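4.2 Marker pose filtering

The first version of the tracker took the pose of each marker cube straight from the detector and passed it to the trajectory writer. This worked while at least two faces of a cube were seen at a usable angle. With a single face the solution flipped between two orientations, and the replayed wrist path on the Dalgleish arm showed jumps of up to 65 degrees between neighbouring samples.

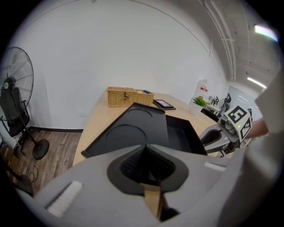 Figure 5. View from one hand-held gripper, with the marker cube of the second gripper on the right.

Hamish Rankin wrote the replacement filter as a node in Plavura, our logging and replay package. It keeps both candidate solutions for 8 samples and picks the one that agrees better with the angular rate from the gripper's inertial unit. If neither agrees, the sample is marked invalid and the planner interpolates. Gaps longer than 3 samples are not interpolated and the recording is split there. The thresholds were set by hand on the Uddale recordings from November and have not been tuned since. 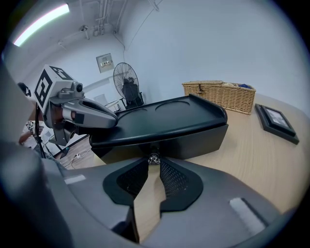 Cube identity is handled separately from pose. Each cube has its own set of marker codes, stored in a table that Plavura reads at start-up, and a detection whose code is missing from the table is dropped before filtering. The table must therefore list every cube in the room. In the view above there is one cube on top of the silver end-effector reaching towards the black tray and a smaller-looking one near the person's arm at the far left, so the identity step has to run before any pose is assigned to a gripper. An early bug reused the previous identity when a code could not be read, which merged two tracks into one. The fix is in the current branch, but the Grorow export script still uses the old lookup and should not be run on two-handed recordings.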